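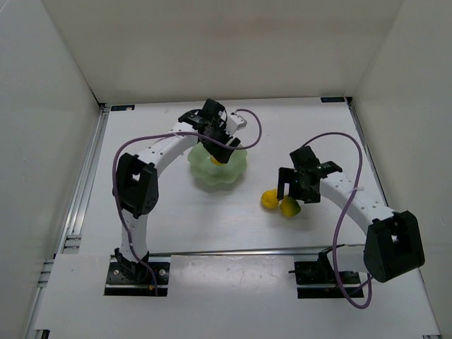
図1 作業台の天板と白色の囲い。天板奥側に半透明の緑色のボウル

# Prula食器作業台整備事業 進捗報告(2月分)

提出先:Deng助成事業 事務局
報告者:Cindport 設備担当 Kęstutis Sakalauskas
確認者:同 物品担当 Qiuyue Tian

## 1. 概要

本事業は、食器類を卓上で扱うための作業台を整備し、あわせて使用する食器の選定と台帳化を行うものである。当月は作業台まわりの整備を主として進めた。計画に対する遅れは食器の調達に一部生じているが、最終報告の時期に変更はない。

## 2. 作業台の整備状況

天板は白色の平らな面とし、左右および奥を白色の壁で囲う構成とした。左右の縁には溝付きのアルミフレームを通し、手前側にも横方向の金属レールを渡している。奥の両隅には、壁と天板の境目に沿って濃い青色の細長いラベルを貼付した。配置を記録する際は、このラベルを基準として用いる。

照明は、壁面に光が均等に回るよう調整した。図1のとおり、壁の合わせ目には薄い灰色の陰影が残る。天板上の食器の見え方に支障はないと判断し、追加の照明は申請しないこととする。

手前の白色パネルには、わずかな擦れと小さな汚れが認められる。強度に関わるものではなく、交換は予定していない。月曜日の定例清掃で拭き取りを行い、落ちない擦れについてはFleseroに補修材の見積りを依頼する。

## 3. 食器の選定

台帳への登録は19品目まで完了した。登録項目は、品名、色、透明度、口径、重量および保管場所である。図1の緑色のボウルのように光を通す器は、白い天板の上では不透明な器と縁の見え方が異なるため、台帳上で区分を設けた。

前回の報告で事務局よりご指摘のあった「色名の表記が担当者により異なる」点については、Tianが色見本を定め、登録済みの全品目を見直した。修正後の台帳は別途提出する。

未納の品目は3点で、いずれも深皿である。納入元からは代替品の提示を受けており、口径が当初の仕様と異なるため、現在、収納棚に収まるかを確認している。

## 4. 経費

当月の支出は消耗品費3,000円のみで、清掃用の布とラベル用紙の購入に充てた。深皿の代金は納品後の支払いとなるため、当月分には計上していない。費目間の流用はない。

## 5. 課題および対応

- 保管場所の番号が旧棚のままとなっている品目がある。新棚への移動とあわせて台帳を更新する。
- ラベルの端が清掃時に浮くおそれがある。清掃手順書に、境目を強くこすらない旨を追記した。
- 代替品の採否は事務局の承認事項にあたる。寸法の確認が済み次第、仕様変更届を提出する。

## 6. 次月の予定

食器台帳の確定版を作成し、深皿の仕様変更届とともに提出する。作業台については、天板の水平の再確認と、パネル補修の見積り内容の検討を行う。現地確認をご希望の場合は、2週間前までにSakalauskas宛てにご連絡いただきたい。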